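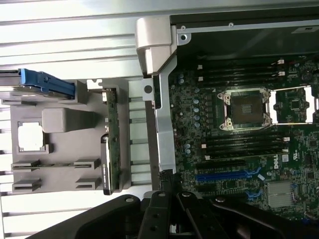 Search this site
Enter keywords

Bomel opened its new kitchen to the neighbourhood last month and I went along, mostly because three readers had written to ask whether the place is still a restaurant at all. You will remember that the dining room on Friesen Street shut in January with a sign on the door promising "a fresh chapter". I have read a lot of those signs. Usually the next one says For Lease.

The fresh chapter is a unit behind the Nindwood shopping centre, past the tyre shop and the loading bays. Parking was easy. Finding the door was harder, and I met two couples walking the wrong way round the building with their invitations in their hands.

Amerley Mensah, who runs the business now, met us in the front section. She was pleasant and answered most of what she was asked. The old Bomel had 60 seats. The new one has a takeaway counter and 7 stools along the window. Everything else is kitchen, and most of what it cooks will leave in delivery bags or go to offices as boxed lunches. She called it "the same food with less furniture".

I asked why they had left Friesen Street. The rent, she said, and would not give me the figure. I asked whether the landlord had offered a renewal. She said there had been talks. I have been told by someone who used to work there that the talks lasted one afternoon, but I can't prove that, so take it as you like.

We were then walked through in groups. Hairnets, blue shoe covers, the usual. Benedicta Sarpong has been on the stoves for Bomel since it was a lunch counter, and she was the best part of the visit by a long way. She let us try the groundnut soup straight from the pot and it was every bit as good as I remember. The jollof had been sitting under a lamp and tasted like it. She saw my face, I think, and told me to come back when it was a real service and not a show.

The part they clearly wanted us to admire was the ordering system, from a firm called Skidero. Orders come in from the phone, the website and the counter and go up on screens above each station. We were told the kitchen can handle 500 meals a day. I asked how many it is doing at present. "We're building up to it," was the answer, and the group was moved along to the cold room.

Prices, for those who asked. The soup with rice is the same as it was on Friesen Street, but the tub looked smaller to me. Ms Mensah says it isn't. Delivery is free within 5 kilometres, which takes in most of our readers but leaves out the streets on the far side of the tracks, where a good many of the old regulars live. She said they would look at that.

One woman in my group had held her wedding supper in the old back room. She wanted to know if there would be anywhere to book for family parties. There won't be, at least not in this building. A second location was mentioned, with tables, "when the time is right". No address and no date.

Samples were handed out on the way back to the car park, along with a card for a free drink with your first order. I have used mine. The food took an hour and ten minutes to arrive, the soup was hot and they forgot the drink.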